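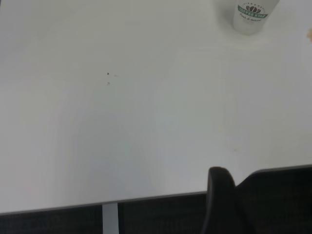
Issue 70

I had a plan for this month's post, and the plan was to write up the new cable routing on the arm. Then I spent most of Thursday wiping down a table and moving a paper cup back and forth, and I find I would much rather write about that. So pour yourself something and settle in, because I do go on a bit when it comes to cleaning and calibration.

For those of you who are new (hello, and welcome!), I look after the small pick-and-place cell at Jirkix. One arm, one gripper with a little camera up by the wrist, one white table. We call the cell Ellerum, after the street our old shop was on, and it has kept that name through two moves and a new controller. My friend Nipon Rojanasak wrote nearly all of the software that finds objects on the table, and I do everything that involves a screwdriver or a rag, which suits us both very well.

Every so often the wrist camera needs to be checked against the arm again. Bolts settle, somebody bumps the bracket while changing a finger pad, and little by little the arm starts reaching a hair to one side of where the camera says the part is. You don't notice it with big things. You notice it with small ones, when the fingers come down and nudge the part along instead of closing on it.

My routine starts with the table. I park the arm high, tilt the wrist so the camera takes in a good stretch of the top and the front edge, and look at what it sees before I touch anything. I have gotten fond of this step. Standing beside the table, I would have told you it was spotless. On the screen there were three little dark specks sitting in the upper half, a pale orange smear over by the right side, and a very faint smudge lower down that I had to squint at. Specks like that matter more than you would think, as the finder is happy to call a crumb a part if it's dark enough against the white.

I like to leave one ordinary thing on the table for the first look, and this time it was my Coffee Star cup. A cup is handy. It throws a soft gray shadow to one side, and if the finder draws its outline around the cup and the shadow together, I know the lighting threshold needs to come down before I go any further. Ours was set at 90 and I ended up a good bit lower.

Then comes the boring part. Cup away, chair pushed well back, damp cloth over the whole top, dry cloth after it. Lens wiped with the proper lens cloth and never with the hem of my shirt (I have learned). I snug the 2 bracket screws by hand with the short key, a little on one and a little on the other, until neither one moves. Then the checkered plate goes down and the arm runs through its poses while I eat a sandwich.

The first run came out poor, and I grumbled and went looking for a software problem until I noticed the plate was rocking on a bit of grit I had missed. Wiped it again, ran it again, and the numbers came in fine. I saved the result as file 930 and wrote it on the tape on the controller door, where I'll be able to find it.

Nipon wants to try a matte gray mat from Ovbridge so the shadows bother us less. I'm a little attached to the white, but I said I'd give it a month. Cable routing next time, I promise, and I still owe a few of you an answer about finger pads.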